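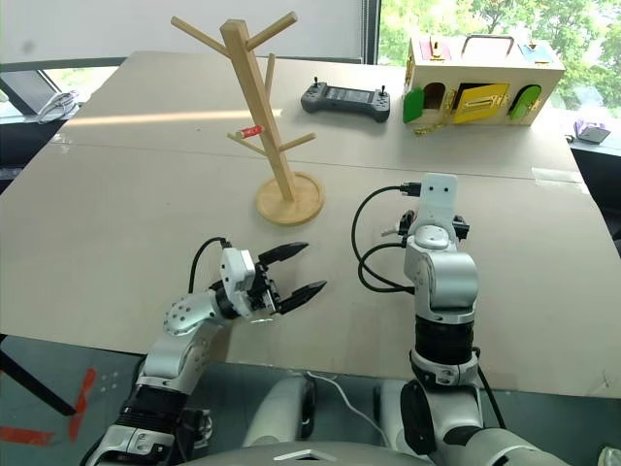 窗边的大桌子,木头杯架和彩色锁扣盒都上桌了!

周六早上的快乐就是把一张大桌子擦干净,然后把喜欢的木头东西一样一样往上摆。今天主要想聊两件:杯架,还有那个全是小门的盒子。照例想到哪写到哪,大家随便看。

先说杯架。圆底座,边上有一圈凸起来的沿,中间一根方柱子,木钉高高低低往外伸。我一直以为这种东西都是左右对称、整整齐齐的,结果这个每根的方向都不太一样,越看越喜欢,像一棵冬天的小树(我已经管它叫“小树”了,家里人还在抵抗)。

中间那根短木钉上裹着一圈红色带子,带子上有白色的小图案,头上露出一点原木色。整棵树就这么一点红,特别提神!

有朋友问木头杯架会不会倒。我的经验:先挂最下面那两根,左右各一个,然后再往上挂。大肚子的马克杯放低处,小的放高处。上次我从顶上开始挂,挂到第三个整棵树就开始晃,吓得我两只手一起扑上去,哈哈哈。

杯子把手太窄的就别硬挂了。我有一只Liscombe的旧杯子,把手只能塞进一根手指,每次取下来都像在拆弹,现在它光荣退休,改行插笔。

好,轮到锁扣盒!我对这种东西完全没有抵抗力。浅色木头的盒身,上面有个灰色金属提手,正面三扇门:两扇绿色的拱形门,中间夹一扇黄色长方形的。顶上左边还有一块粉色,右边一块浅蓝色,也都带着扣件。

这几个颜色凑在一起我还挺意外的,绿配黄配粉配浅蓝,听上去像打翻了糖罐,放在浅色木头上居然很清爽。窗边光线一照,心情都好了。

左边那扇绿门开着,里面露出一个黑乎乎的拱形小洞,我第一反应就是:这里必须住一只小老鼠。

家里的小朋友5岁,玩法跟我想的完全不同。我以为重点是开锁,人家的重点是“藏”。硬币、纽扣、半块饼干(饼干这件事我们已经严肃谈过了),都要塞进门后面,再一扇一扇关好,然后来问我:你猜在哪里?

我总结出来的一点玩法:一开始别让孩子一次面对所有的锁,先挑一扇门玩熟。黄门上是一根插销,横着一推一拉,我家那位就是从它开始的。搭扣和小扣件留到后面,手指要用的劲儿不一样,急不得。

大人也别抢着示范!我忍得很辛苦。那种金属扣“咔哒”一声太上瘾了,晚上孩子睡了我自己坐在那儿开开关关,被Majdi Qaisi撞见,他看了一会儿,也伸手过来开了一扇。

对了,眼尖的应该看到旁边那个深灰色的游戏手柄了,中间带屏幕的那种,两边各一个小摇杆。它也是桌上的常驻居民。有意思的是,大人拿手柄,小朋友玩木头门,两边都在“过关”,嘴里念叨的话都差不多:“等一下,马上就开了!”

桌子本身也想夸一句。浅米色,够大,东西摆开了还有地方放胳膊肘。以前那张小桌,放个杯架就只剩一条缝,吃饭都得侧着坐。

木头件的打理我很懒:软布拧干了擦,擦完放在通风的地方,别泡水,别放暖气上烤。门和锁扣的缝隙拿一把干的小刷子扫一扫就行,饼干渣都在那里(是的,又是饼干)。

Vaughan Lowther在上一串里问我杯架要不要上油。我还没上,想先用一阵子看看颜色会怎么变。有上过的朋友请来告诉我味道大不大,杯口对着木头,我有点在意这个。

下一串想写抽屉里的木勺子,数量比较惊人,我先去把它们都翻出来。你们家里有没有那种买给小孩、最后大人玩得更起劲的东西?快发出来让我眼馋一下!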